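Table Setters and Clearers Wanted for the Botus Tableware Sessions

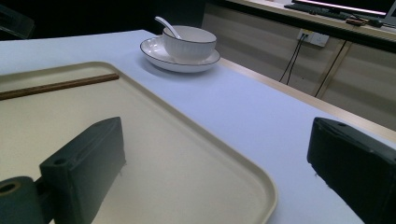
Posted by Yevdokiia Romaniuk, session lead, Botus
Part-time, paid, on site

Do you notice when a spoon is lying crooked next to a bowl? Do you stack the dishes at a friend's house before anyone asks? Then please read on, because we'd love to have you at our tables this August!

Botus studies how people set, serve from and clear a table at home. We work with plain, everyday things: trays, bowls, saucers, spoons, chopsticks. A small piece of the job might be moving a white bowl and its saucer onto a cream-colored tray, adding the spoon, and then putting it all back on the table for the next round. It sounds simple, and it is, but there are so many ways to do it, and we want to see yours.

We have 29 places open. Each person comes in for four sessions of two hours, with a tea break in the middle (the good cookies come out at 3 p.m.). Pay is $200 for all four, handed over at the end of your last visit. If you can only make two or three, tell us up front and we'll work out a share.

What you'll be doing

Setting places for one person or for a small group
Loading trays and clearing them again
Sorting spoons, chopsticks and small dishes after a meal
Telling us what felt awkward and what felt easy

No restaurant background needed. Last season we had a retired bus driver, two nursing students and a whole family of cousins, and between them they gave us 379 pages of comments, which I am still happily reading. Left-handed people are very welcome, and so is anyone who grew up eating with chopsticks, or who has never picked one up.

You should be 18 or older and comfortable standing for half an hour at a time. We have stools, so let us know if you'd prefer to sit. Please wear short or close-fitting sleeves and leave bracelets and rings at home. All the dishes are ours and the odd chip or break won't be charged to you.

Sessions run in the ground floor studio at Plestitz House, Room 4. There's a ramp at the side door and bike parking in the yard.

How to apply

Write a few lines about yourself and which afternoons suit you, and leave them with Pylyp Savchuk at the Plestitz House front desk, or call the desk and ask for him. He's in from 10 a.m. on weekdays. We answer everyone, usually by the following Wednesday. If you'd like to come with a friend or a relative, put both names on the same note and we'll book you in together.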